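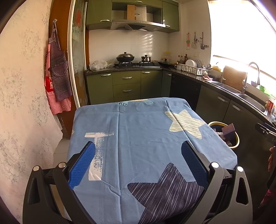 Our residents' association is preparing a short care guide for the shared kitchen in its community hall, and I have been asked to draft the section on table linen. The hall is hired out for meals most weeks, and the cloths are laundered on site. Plain cloths have given us no difficulty. Printed ones are another matter, particularly a blue cloth with large stars and lettering, which I would not wish to see faded through poor advice. The labels have been removed from most of the stock, so fibre content is uncertain. I would appreciate guidance on washing temperature, stain treatment and storage. The replacement budget for the year is $1,720 and must also cover tea towels.

Posted by Ferach

Where the fibre content is unknown, a cold wash on a gentle cycle is the prudent course. Cloths should be turned printed side inward and washed separately from towels, as lint will otherwise adhere to the darker colours. Before a first wash, press a damp white cloth against an inconspicuous corner for 2 minutes. Any transfer of colour indicates that the item should be washed alone. Chlorine bleach is not recommended for any printed fabric. Grease may be treated with a small amount of dishwashing liquid, left for up to 114 minutes in our own hall's procedure (the figure is the length of our hire changeover) and then rinsed thoroughly.

Posted by Kirell

We just wash everything cold and hang it in the shade. No complaints received to date.

Posted by Sukis

I concur with Kirell regarding bleach. Ironing should be done on the reverse at a low setting. For storage, cloths may be rolled on a cardboard tube to avoid hard creases through the print. Please ensure they are fully dry beforehand, as ours developed mildew in October and two had to be discarded.

Posted by Tymoshchuk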